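Our February visit to the Brosen furniture works

We had been meaning to go to the Brosen open day for years, and every February something came up, a cold or a birthday or a snowstorm. This time the roads were clear, so we packed sandwiches and set off for Drarkulard before it was properly light. It's a long drive and I won't pretend it's a pretty one, but there is a very good bakery when you come into town, and we got to the gate at half past eight with warm rolls in our laps.

I had expected a little showroom and a cup of coffee. What we got was a walk through the whole works, start to finish, with a guide who has been there since she left school and clearly loves the place. They took us around in groups of 7, which meant you could hear everything and ask whatever silly question came into your head (I asked plenty!).

The lumber yard came first, and I could have stayed there all morning for the smell alone. The boards are stacked with thin strips between them so the air can move, and then they go into the kilns. Our guide let us hold a fresh board and a dried one, one in each hand, and the difference surprised all of us. From there you go through to the sawing hall, where you wear ear protectors and mostly smile and point at each other.

My favorite part was the bending room. They steam the strips until they give, and then two people walk them around a form and clamp them down, quick as anything. Some 200 pieces go through on a good day, we were told, and each one has to rest overnight before anybody touches it again. My husband preferred the sanding benches, where an older gentleman showed him how to find a rough spot with his eyes shut.

After lunch they opened the showroom, with rooms set up as they might be in a real home. The bedroom line is called Nendik and the dining line is Montecinos, and I went back and forth between them so often that my feet ached. 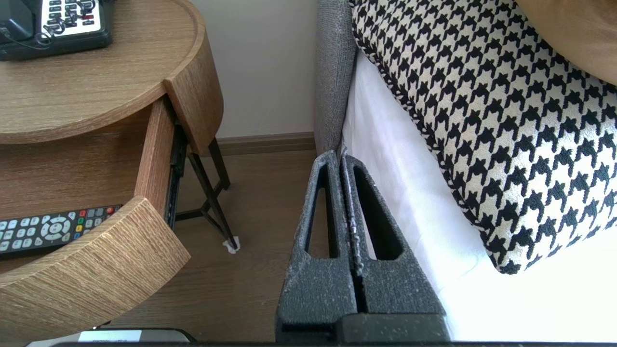
I do wish they had put out a few more chairs for visitors, but that is a small complaint. Prices run higher than at the big stores, of course. The dining table I fell for was $3,000, so I patted it and moved on — but the seconds room behind the shop is well worth a look. We found a bench there for $525, with one tiny knot in the seat that I would never have noticed, and it rode home across the back seat with my coat tucked around it.

Parking is free, though the lot was full by ten. Wear flat shoes and bring a sweater, because the lumber yard is open on two sides and the wind comes straight through.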